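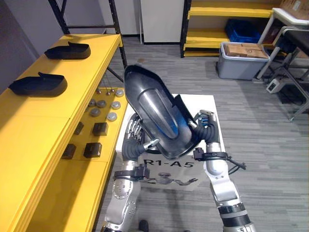

Grotthorpe Parish Records Project
Progress report to the Lenihan Fund, second reporting period
Prepared by Hernán Rengifo, project manager

Summary

The project is on schedule for transcription and behind schedule for repairs. We have finished the baptism and burial registers for Grotthorpe and have started on the marriage registers for Jostholm. Spending is within the approved budget, with one transfer between lines that we are asking you to approve below.

Work completed

At the start of this period we had 432 pages left to transcribe in the Grotthorpe burial registers. All of them are now transcribed and have been checked once by a second reader. The second reading took longer than planned. The clerk who kept the book after 1841 used his own short forms for street names and causes of death, and he changed them as he went. We now have a list of these short forms and will include it as an appendix to the online index.

The baptism registers had been transcribed before this period began, but 364 entries were marked as doubtful. We have gone back to each one. Most were settled by comparing the entry with the bishop's copies held at the county office. Where the two copies disagree, the index gives both spellings and says which book each came from. Where neither copy could be read, we have left the entry marked as doubtful and have not guessed.

We also met the school outreach goal for the period. Two classes from the Jostholm middle school came for a morning each and worked with copies of the burial pages. One of the teachers has asked for a set of copies to use next year, and we have agreed to supply it.

Repairs

Repair work has been slower. The plan was to have seven volumes cleaned, resewn and boxed by the end of this period. Four are finished. The fifth has come back from the bindery, but the new spine is too tight and the book will not lie open without strain on the first gathering. The bindery has agreed to redo it at no charge. The last two volumes have not been sent out yet. We did not want two more books away from the building while the problem with the fifth was still open.
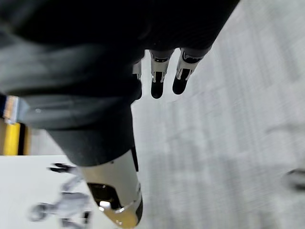

The bindery expects to return the fifth volume in December. If the new spine is sound, we will send the last two together, and both should be back before the end of the next period. Boxes for all of the volumes have been delivered and paid for.

Index and website

The search index now covers every finished page. Searches by surname work well. Searches by place are less reliable, mainly for farms and hamlets that changed names or were spelled several ways. Nirkow is the worst case. It appears in the registers under eleven spellings, and until last month a search for the modern name found only two of them. That has been fixed, and we are working through the other place names in the same way, starting with the ones that people ask us for most.

The contact form on the site was down for nine days after a software update. Messages sent during that time were lost. We put a notice on the home page asking people to write again, and the form is now tested every week.

Staffing

The part-time transcriber hired with your grant has completed her trial period and has been confirmed in the post. The second transcriber left for full-time work elsewhere. We have not replaced him and do not plan to, as the remaining marriage registers are in a clear hand and are mostly on printed forms.

Budget

Spending on wages is below plan because of the vacant post. Spending on repairs is also below plan for now, but the remaining invoices will bring it back to the expected level. Travel to the county office went $120 over its line. We ask for your approval to move $1,500 from wages to travel and scanning. This would cover the extra visit and a rescan of the Jostholm marriage registers, where the old scans are too faint along the inner margins to work from. The full budget table is attached separately.

Next period

Finish the Jostholm marriage registers up to the change to printed forms.
Complete repairs on the remaining three volumes.
Finish the list of place name spellings and add it to the index.
Send the copy set to the Jostholm school.

We would be glad to have a decision on the budget transfer before the rescan is booked. The scanning firm needs three weeks' notice.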